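Club Handbook > Simulated Kitchen > Section 3
16/06/2025, by Jocelyn Mercado

3. Bread task, Cerside kitchen

1. Load the scene and set the seed to 3941.
2. Open the gripper fully before any arm move.
3. Cap speed at 20 percent. The default is 100, and I don't trust it near the counter.
4. Log 60 attempts, failures included.
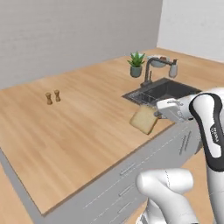
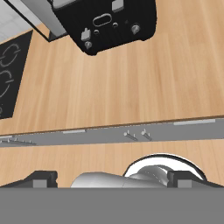
Noel Quiambao objects that step 3 is too cautious and wants the cap gone by December. He may be right.

CAUTION: A good score in the simulator proves very little about real bread. Do not put it on the Pernlow poster as a result.

5. Save the log before closing.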